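Preststead practice

The Preststead practice is a set of shop-floor rules for looking after robot grippers, first written down by Friederike Rieger and later widened by Teófilo Ccori to take in hands with several fingers. It asks that a gripper be checked after every 500 cycles, with the arm locked out and 2 people present, and that every bolt on the finger links be looked at in the same order each time - a habit many crews find fussy at first and then grow rather fond of. The full text has 11 rules, and most shops that follow it, Henao among them, keep a copy close to the machine. A shorter version, called Nulus, leaves out the rules on cables and is meant for training benches. 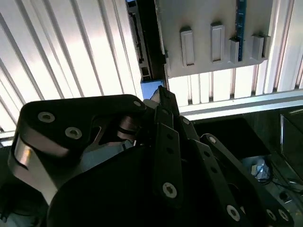
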